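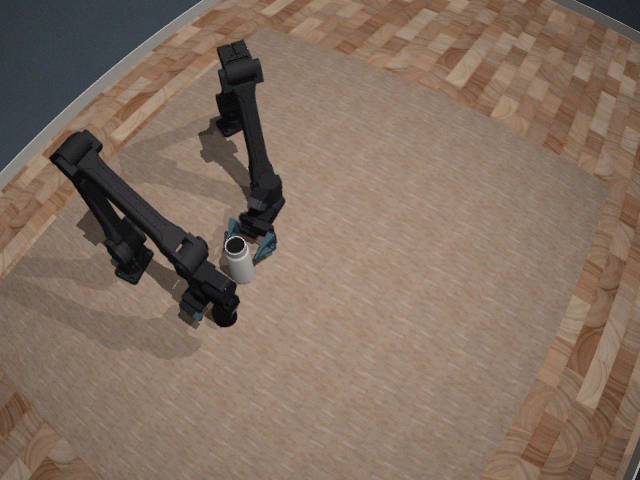

Two arms, one bottle: handoff keeps failing in sim

tipoki_s
Still in sim before I bolt anything to the real bench. Upper arm grips at the neck, lower arm is meant to take over. I've run 2000 episodes and got 30 clean handoffs. My cat has better numbers.

ruddock_shed
Your bases are too close together. Move them.

tipoki_s
They match the bench. The bench is not moving – I built it around a radiator.

Vidmar
Disagree with Ruddock. I'd look at friction first. What's it set to on the fingertips?

tipoki_s
Default.

Vidmar
Well, then.

ruddock_shed
Friction won't help if the elbows meet first. Log the contacts for 100 runs and see who's right.

tipoki_s
Running it tonight. Seed 3769, if anyone wants to suffer along.

Vidmar
Put a cap on the bottle too. Mine at home have one.

ruddock_shed
That changes nothing.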